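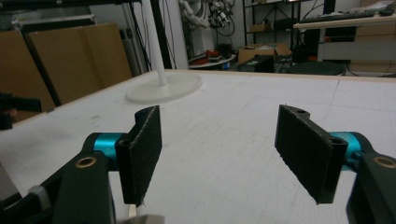

White top, thin grid lines, strip of light wood along the far edge.

Work tables – gallery

Been meaning to put this page up since January. It's for people who keep asking what we use for work tops at Undenora and wether the white ones hold up. Short answer, yes, with marks. Smudges and scuffs show on white, no way round it. Wipe with a damp cloth, leave the rest.

The faint grid is handy for squaring things up before you cut or glue. Don't scrub it. Go over a line again when you lose it, soft pencil and a long ruler, light hand.

Wood edging – sand it lightly once a year, wax if you have some. Fermín Bravo did 2 of ours in an afternoon and they came up nice. He used Prisisby paste wax, the small tin, plenty left over. Let it sit overnight before you lean on it or you'll get it on your sleeves. Ask me how I know.

Size list and the cutting plan are on the Kodikara page, item 224. Same plan for all the tables, only the leg height changes. If the link is dead write to me and I'll send the file, might take a few days becuase we're moving the stock room.

More pictures when I get to them.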